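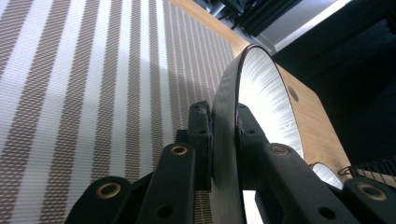

Gestreifter Webteppich, davor ein runder Gegenstand mit schmalem schwarzem Rand.

Sammlung Birkside: Handschriftenkatalog in zweiter Lieferung erschienen

Stirkeck – Die Bibliothek Stirkeck hat die zweite Lieferung des Katalogs der Sammlung Birkside vorgelegt. Sie verzeichnet die lateinischen und niederdeutschen Handschriften des Bestands, darunter 9 Gebetbücher auf Pergament. Die Beschreibungen folgen dem Schema der ersten Lieferung: Beschreibstoff, Lagenformel, Schriftraum, Hände, Buchschmuck, Einband, Provenienz.

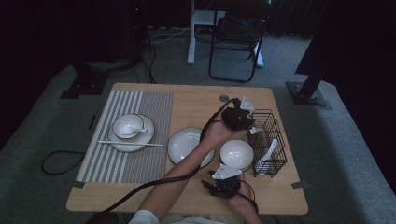 Von der Redaktion Buch und Bestand

Ausführlich behandelt wird ein Psalter mit der Signatur Hs. 1234. Der Kalender weist auf eine niederrheinische Diözese, die Litanei ist durch Blattverlust unvollständig. Der Einband, braunes Kalbleder über Holzdeckeln mit Streicheisenlinien und Einzelstempeln, wird nun einer Werkstatt zugeordnet, die bislang nur von Inkunabeln bekannt war. Von den Schließen ist die untere erhalten. Auf dem vorderen Spiegel steht ein getilgter Besitzeintrag, der unter UV-Licht teilweise lesbar wurde. Die ältere Zuschreibung an eine Kartause entfällt damit.

Die Aufnahmen der Einbandstempel stammen vom Digitalisierungsdienst Beyene. Abreibungen liegen im Maßstab 1:1 bei, die Stempel sind nach Motivgruppen geordnet und einzeln nummeriert. Konkordanzen zu den alten Signaturen und ein Register der Initien stehen am Ende des Bandes.
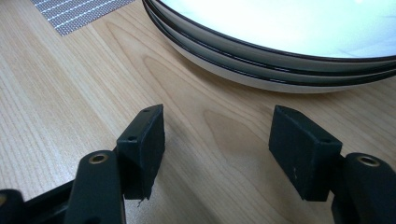

Gegenüber der ersten Lieferung wurden die Provenienzangaben erweitert. Auktionsvermerke, Losnummern und Exlibris sind jetzt in einem eigenen Feld erfasst – auch dort, wo der Vorbesitzer nicht ermittelt werden konnte. Fragmente aus Einbänden erhalten eigene Einträge mit Verweis auf den Trägerband.

Der Band erscheint im Verlag Jumum in einer Auflage von 700 Exemplaren. Die Datensätze sollen im Juni auch online abrufbar sein. Eine dritte Lieferung mit den Urkunden und Rechnungsbüchern ist in Vorbereitung.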